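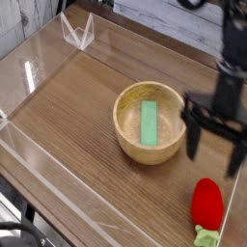 Our project looked at how students in the Fletville residence store small things near the front door, and whether a fixed spot cuts down on lost keys and late starts. We surveyed 46 residents in February. Most said they drop things on whatever surface is closest. A plain round wooden bowl on a table, with a single item in it, is close to the set-up we recommended, as one glance shows what is there. Labelled trays got used less – people said they felt like homework.

Method

Each unit kept a tally for 4 weeks. We left out the Mikby wing as the hallways there are too narrow for a table.

Results

Units with an open container reported fewer searches in the morning. Colour made no difference that we could find. Our budget was $90, and most of it went on printing.

Limits

The tallies were self-reported, and some were filled in at the end of the week from memory.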